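Thursday, 8.40pm

Quick one before I fall over. Kids' room day. Finally.
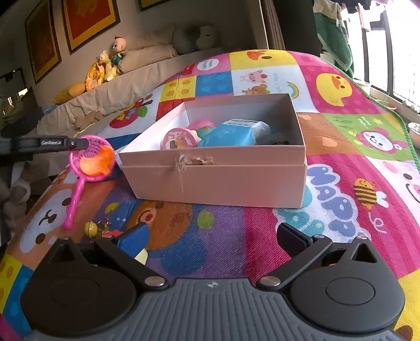 Started after brekkie, thought an hour tops. Ha. Vacuumed the play mat twice and still finding sultana bits along the bear square. Needs a proper scrub, dish soap and the old nail brush, maybe Sunday if it's dry enough to hang it over the rail.

Pink box is now the official little things box. Rule – if it doesn't fit in there it goes in the cupboard or it goes to Naderstead. Explained this to M, who agreed very seriously and then tried to put a gumboot in. Twine stays on, she likes the knot.

Two bags for the op shop by the door. Puzzles: 5 complete, the rest a mystery, kept them anyway becuase weak. The farm one definately came from Mum so can't chuck that.

Sepehr Ahmadpour rang in the middle of it all re the Kopecký shelf, he's got the brackets but wrong screws. Coming Saturday arvo instead. Fine. Books can live on the windowsill till then, have done since January.

Didn't get to: under the bed, the dress-up basket, curtains. Washing still on the line, bugger, just remembered.

M read every letter of HAPPY off the mat to her dad at bedtime. Then asked what the bee's name was. He said Kevin. So now it's Kevin.

Tea was toast. Left knee sore from all the kneeling. Ring Pullano re swimming – before 9, they don't pick up after. Milk. Going to get the washing in now.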